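Sampling with quadrats: notes to go with session 4
Field Methods for Beginners, evening group
21/06/2022

Hello all. Omid Asadi asked me to write up what I said last week about quadrats, as half of you were on the late bus and missed the first part. So this is my talk, tidied a bit, with the sums put in properly (I got one wrong on the board, sorry!).

Why we sample at all

Say you want to know how many cowslips there are in the meadow at Murkosow. You could crawl over the whole thing and count every plant. I did that once, in May, as a student, and by teatime I had lost my place four times and sat on a thistle. The meadow is 3280 square metres. Life is too short.

What we do is count a few small patches very carefully and then scale up. The patches are called quadrats. Ours are one metre on each side, so each one covers one square metre, which keeps the sums friendly.

Grids and where to put them

Before you pick your patches you need some way of naming every spot in the area. The usual way is a grid. Run your tapes along two sides of the plot, and any spot can be given as two numbers, along and then up. Outdoors we use long tapes and pegs. Indoors, for practice, a bit of sticky tape does perfectly well, and it needn't be beautiful.

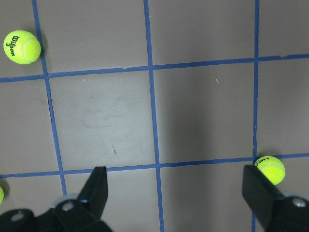 Picking your squares fairly

This is the bit people skip, and it's the bit I care about most. If you wander about and put the quadrat down where it "looks good", you'll choose flowers. Everybody does. I do it too, and I've been at this for years. Your feet just take you towards the interesting patches.

So let a number table choose for you. Take a pair of random numbers, go to that spot, put the quadrat down, and count what's in it. If it lands on bare mud, you count bare mud and write down a zero. Please don't nudge it across a bit to make it feel worthwhile – zeros are results, and I want to see them in your notebooks.

Scaling up

Now the sum. On our last visit the group did 20 quadrats and found 63 cowslips between them. (I've left out the two at the gate where we argued about the edges.)

63 divided by 20 gives 3.15 cowslips per square metre. Multiply that by 3280 and you get 10,332 plants for the meadow. I wrote 13,032 on the board, so do cross that out.

Don't get too fond of that figure. If we'd landed on 20 different squares we'd have got a different answer, and the question is how different. Plants that are spread out evenly are easy, because nearly every quadrat tells you the same story. Plants that grow in clumps are a nuisance: most squares have none, one square has dozens, and your total swings up and down depending on whether you happened to hit a clump.
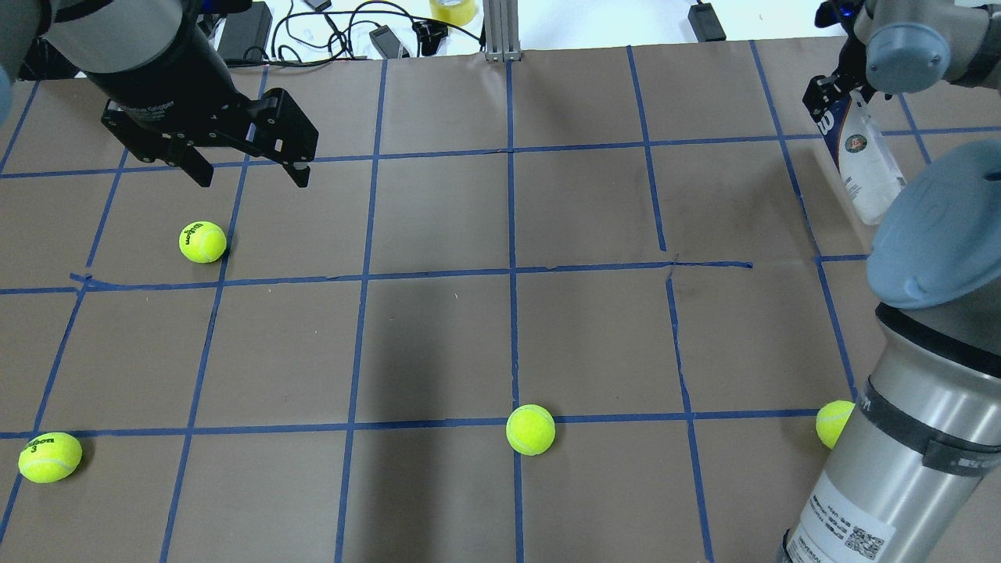
With clumpy plants the cure is mostly more quadrats. Smaller ones can help as well, as you can get round more of them in an afternoon and they end up better scattered across the plot. The orchids on Babaei bank are terribly clumpy, and I wouldn't trust any total from there based on fewer than 140 quadrats, even little ones. It's dull work. Bring a flask.

What to do about edges

A plant sitting half in and half out will come up in your very first square, I promise. Our rule is that you count it if it's rooted inside the frame, and ignore any leaves flopping over from next door. If it's rooted right on the line, count it on the top and left sides, and leave it out on the bottom and right. Pick a different pair of sides if you like, but stick with it all day and write down which ones you used.

For next time

Please have a go at this one before we meet. The old orchard at Gindirora is 656 square metres. A group does 16 quadrats of one square metre and finds 40 daisies. Work out the daisies per square metre and then the total for the orchard. Then tell me, in a sentence or two, whether you'd believe it if 31 of those daisies came from a single quadrat.

Boots for the next session, and a pencil, as pens give up in the rain.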